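Counting edits

I keep a log of every set our group plays. It started as a way to settle arguments about running time and has since grown columns. The current sheet has 209 scenes in it, all from the back room at the Sternen, and the column I want to write about is the one headed "edit".

For readers who don't improvise: an edit is the way a scene ends. In long-form there is no script and no curtain, so somebody on the side has to decide that the scene is over and do something physical to say so. The usual methods are the sweep (a player runs across the front of the stage), the tag-out (a player taps one of the people in the scene and takes their place) and the light cue from the booth. We use all three, plus a fourth that I log as "drift", meaning that the players on stage stop talking and wait.

Drift was the most common entry on the sheet until August. I had expected sweeps to win. When I went back through the recordings I found that most drifts came after a line that got a clear laugh and would have made a good ending. The sideline players had leaned forward. You can hear shoes on the boards. Then the person on the left waited for the person on the right, the scene went on, and it finished a minute later on something weaker.

The fix we tried first was to name an editor for each set. One player stood at stage left and had sole charge of ending scenes. The scenes got shorter, but the editor stopped playing. A person who is listening for an exit is not listening for an entrance, and we lost one body from every group scene. We dropped it after 2 rehearsals.

The second fix came from a group in Ovport that uses what they call a first-foot rule. Whoever moves a foot first owns the edit and must complete it, even if they regret it halfway. Everyone else holds still. It sounds too simple to need a name, but it removes the negotiation, and the negotiation was where the time went. A bad sweep costs one scene. A half sweep, where a player takes a step and goes back, costs that scene and the attention of the audience for the next one as well.

We drilled it for 60 minutes with short scenes, no suggestion from the audience, and a hard limit of 10 lines. If the scene reached the limit without an edit, the whole sideline had to sweep together, which is loud and looks foolish. The first few scenes ran to the limit. After that the edits started to land on line six or seven, and a few came too soon. I logged the early ones separately and have not decided what to do with them. An early edit is recoverable, because a later scene can pick the idea up again -- a drift leaves nothing to pick up.

Some notes on staging, which affects this more than I thought. The Sternen stage is shallow. A sweep across the front passes very close to the players, and with two chairs set downstage there is not enough room to run. People slow down to get around the chairs, and a slow sweep reads as a character walking through. We now set chairs one full step upstage of the tape. For two-person scenes that want a sofa, we push the chairs together and agree on where the arms are. Players forget the arms, of course. I have logged several scenes in which someone sat down straight through one.
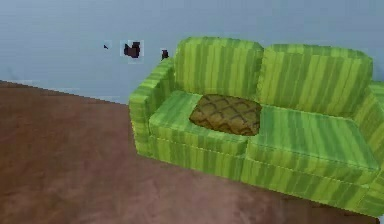
Green two-seater, striped.

The tag-out has a different problem. Under the first-foot rule it counts as an edit, but it keeps one player on stage, and that player does not always know whether the location has changed. Albers, the format we open with, allows both readings. Kiren, the one we close with, does not: a tag always moves the scene in time and never in place. I think that is why our closing sets are cleaner, though the numbers are thin. The format column was added late, and I had to fill in the older rows from memory.

I have also changed how I log drift. It used to be a yes or no. It now records the number of lines between the first sideline movement and the end of the scene, which takes longer to enter, but it separates a scene that ran one line over from a scene that died. The older rows stay as they are until I have time to go through the recordings again. Two of the files have no usable sound, so those sets will keep a blank in that column.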